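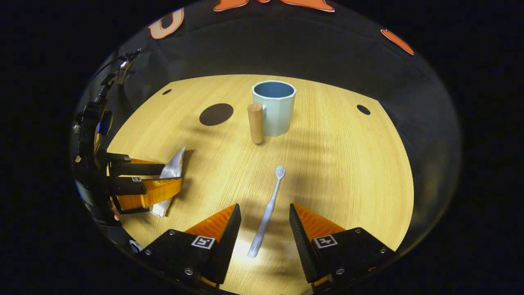
Ridged pads vs. smooth pads on handheld grippers?

kpeltonen
Posted 2024-05-23
So I've been swapping finger pads for the last two weeks and I want to hear what everybody else is running. I'm on the orange ridged ones now, and there's orange pads on both grippers. Before that I had the smooth Budora pads, which I liked fine for mugs and boxes, but skinny stuff like a toothbrush kept rolling on me. Ridges are way better for that – I dropped it 3 times in 14 tries with ridged and I quit counting with smooth.

jareo_fan
Only 14 tries? I'd want more than that before I tossed the Budoras. Are you grabbing the handle square on, or at an angle?

kpeltonen
At an angle mostly, I lay it down diagonally so I can't get lazy about it. And fair, 14 isn't much.

Toivo S.
I went the other way, ridged to smooth, and I'm not going back. Ridges chew up anything thin. Try foil or tissue and look at it afterward. Also my ridged set wore down in four weeks.

kpeltonen
Foil's crumpled before I even start lol. Wear is a good point though, mine are too new to say.

povexbench
You're both arguing about pads and I think it's the fingers. Stiff fingers with soft pads beat soft fingers with anything. I had the Pacheco fingers on for a while and they flexed so much that my marker tracking got jumpy every time I squeezed.

Toivo S.
Disagree, mine flex plenty and tracking is fine. Where are your markers? If they're way out on the tip, sure. Move them back onto the housing.

povexbench
Near the tip. Ugh. OK, I'll move them this weekend, but I still say Pacheco is too bendy.

jareo_fan
Anybody tried one ridged and one smooth on the same gripper? I've got a spare of each.

kpeltonen
Nope, but do it and post the numbers! Mug handle too please, I'm curious about round wood.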